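Forum index > Shop floor and automation > Shows, visits and demos

Usico open day, shirt folding cell – anybody else go?

plainbearing
Posted 7/13/25

Drove out to Prallamstead for the Usico open day. I went for one thing, the garment folding demo they have been pushing since last September under the name Lestik. We run a small commercial laundry and folding is where our hours go, so I would love for this to work. I left less sure than when I got there.

The guy giving the tour talked for a long time about how the cell has folded 1,867 shirts in testing. I asked how many of those needed a person to step in and got a speech about learning curves. I asked what happens with a shirt that comes off the belt inside out and got a brochure.

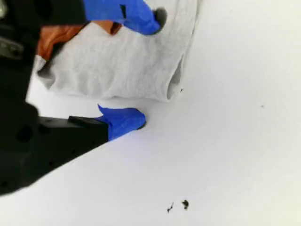 My problem with the whole pitch is grip. Cotton knit slides, bunches and doubles up on you, and our folders feel that with their fingertips without thinking about it. The fingers on this thing are wrapped in blue tape, creased, with a little flap of it sticking up on one. I don't care about looks, but if tape is how you get hold of a T-shirt, I want to know how often somebody changes it and what a roll costs. No answer on either one.

Also the coffee was terrible and parking was a field.

hemline_hank
Tape is normal. Every demo cell I ever worked on had tape somewhere. You change the surface ten times before you settle on one, and you don't order molded pads until you know what you want. I'd be more suspicious of a perfectly clean one.

plainbearing
Fine for a lab. They were handing out price sheets.

ovenmitt44
What was the number on the price sheet?

plainbearing
"On request." The only figure printed anywhere was for the yearly service plan, and that was per site with a minimum of 5 years. I laughed at that one.

quietpress
I was there in the afternoon and I think you're being hard on them. Two years ago I saw a Khokhar machine at a trade show that could only do towels, and flat towels at that. A shirt is a different animal. Sleeves go everywhere. Give them some credit for picking the hard job.

hemline_hank
The Khokhar did towels all day long though. I would buy a boring machine that does towels all day long.

plainbearing
Credit for trying, sure. But I'm not sold on the job they picked either, and I got a second look at it before I left.
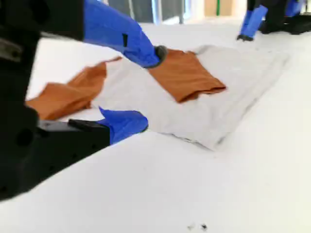 Real work arrives in a cart, in a knot, some of it half inside out. Getting one piece out of that knot and flat on a table is most of the labor, and folding it after that takes my people a few seconds. At Usico the light gray one was already spread out across a white table with two arms to work on it, and the orange parts were the only bits bunched up at all. I asked to see them start from a heap. "That's on the roadmap." So I'd be paying for two arms and still paying somebody to lay out shirts for them.

quietpress
They did say a separate feeder is coming.

plainbearing
They said it was coming last September too, in the same words.

lintfilter
Question from the cheap seats. We do 1,000 pieces on a good shift, mixed, mostly hotel uniforms. Would you even consider it at that size or is this for the big plants?

plainbearing
At that size I'd say no. Not until they let you bring a cart of your own stuff and run it while you stand there with a stopwatch. I asked about that and they took my email.

hemline_hank
Agree on the cart. Disagree on the rest. Uniforms are the same few styles over and over and that is where a machine like this has a chance. I'd go ask for a trial and get it in writing.

ovenmitt44
Their handout says 769 "successful cycles" in the last test block. Does a cycle mean a whole shirt or one fold? I read it three times and can't tell.

quietpress
I took it to mean a whole shirt.

plainbearing
I took it to mean one fold. Which tells you how well the handout is written. If anybody gets a straight answer from them, post it. I'll put up whatever they email me – if they email me.

lintfilter
Thanks all. Going to call them about a trial and ask about the tape while I'm at it.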